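How Do You Look After a Robot's Teacher Glove?

Robots that pick things up have a funny problem. They have strong arms and fast motors, but they don't start out knowing how to hold a glue stick. So people show them! A person puts on a special glove, moves things around on a table, and a computer keeps track of where the hand goes. Later, a robot can practice the same kinds of moves.

The setup we're going to meet is named Asar. It lives in a workshop called Prerent, on a plain white table. It has a glove, a fixed camera, a computer, and a whole box of everyday stuff to pick up. It also needs a lot of looking after, and that's the part we like best, so let's get into it!

Getting the table ready

Every morning starts with a cloth. The tabletop gets wiped from one end to the other, and any crumbs, pencil marks, or bits of tape come off. A camera doesn't know that a crumb is just a crumb. To a computer, a dark speck could be part of a tool or part of a hand.

Next come the lights. They shine from the sides and bounce off big white panels, so the light spreads out softly. If you've ever tried to read a shiny magazine under a bright lamp, you know how the glare can wipe out a whole page. A camera has the same trouble. Soft light keeps the shine small and the shadows pale.

Then the camera is checked. It stays in one spot all day long, and its clamp has 2 screws that have to be snug. Not super tight! If you twist too hard, the clamp bends, and then the camera droops a tiny bit lower each hour. (This really happened at Prerent, and it took a whole afternoon to track down.)

Putting on the glove

The glove goes on after the table is ready. Fingers first, then the strap around the wrist, then the box on the forearm. The cables are laid back along the arm so they won't drag across the table and knock things over.

On the back of the hand sits a little gray mount with a square on it. The square is black and white and looks like a piece of a crossword puzzle. It's called a marker. When the camera spots it, the computer can figure out where the hand is and which way it's tilted. That's a lot to learn from one small square!

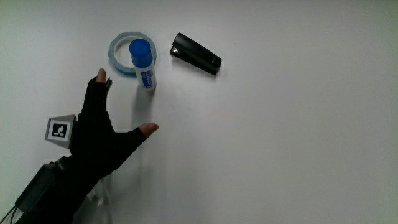
Thumb out, pointer finger up: the glove makes an L shape near the tape, the glue stick, and the stapler. The marker is the black-and-white square on the gray mount.

Try making that L with your own right hand, with your palm down on a table. Tuck your other three fingers in. Now your thumb and your pointer finger are far apart and easy to tell from each other. At Prerent, an L is one of 8 hand shapes the wearer makes at the start of a session. The others include a flat hand, a fist, and a pinch. The wearer holds each one still while the computer compares what it measures with what it expects. This is called calibration (say it like this: kal-uh-BRAY-shun). It's a bit like stepping on a bathroom scale and making sure the needle began at zero.

The fingertips on this glove are bare. That's great for picking up small things, and you can feel what you're touching. It also means the wearer washes their hands first, so there's no hand lotion or peanut butter on the stapler!

What can go wrong?

Plenty! Here are some troubles the Asar team runs into, and what they do about them.

The marker gets dirty. A smudge on a white part can make it look gray, and then the computer gets mixed up. A soft, dry cloth usually fixes it. Wet wipes are not allowed, because they can make the printing run.

The mount gets wobbly. If it slides even a little on the glove, the computer thinks the whole hand has moved. The fix is to press it back into place and do all the hand shapes over again, from the very first one.

A cable comes loose. The screen shows a hand that suddenly freezes, which looks pretty silly when the real hand is waving. The wearer stops, holds still, and a helper checks the plugs one at a time, starting at the box.

The glove gets sweaty. Hands get warm in there! The electronic parts come off, and the cloth part is washed by hand in cool water and hung up overnight. Asar has a spare glove for wash days.

The logbook

Next to the computer there's a thick green notebook. Each time somebody cleans, tightens, or swaps a part, they write it down. One page from April says, "Strap cracked near buckle. New strap on. Shapes done twice, all good." The notebook has 1,044 entries so far, and some have doodles in the margins.

The team reads it, too. By looking back, they found that a strap lasts for 320 sessions before it starts to crack. Now they change it early, before it can snap in the middle of a job.

Be a calibrator at home

You'll need a sheet of white paper, a black marker pen, a small square of cardboard, and some tape. Draw a blocky pattern on the cardboard and tape it loosely to the back of an old glove. Put the glove on, lay your hand on the paper, and ask a friend to trace around the cardboard square. Lift your hand, wiggle your fingers hard, and put it back in the same spot. Trace the square again in another color.

Do the two squares match? Try it once more with the cardboard taped down tightly, and see which pair of squares is closer together.

Words to know

Calibration: checking a measuring tool against something you already know.
Marker: a pattern that a camera can find and recognize easily.
Mount: a part that holds another part in place.
Session: one stretch of work, from putting the glove on to taking it off.

Page last updated 23/08/2023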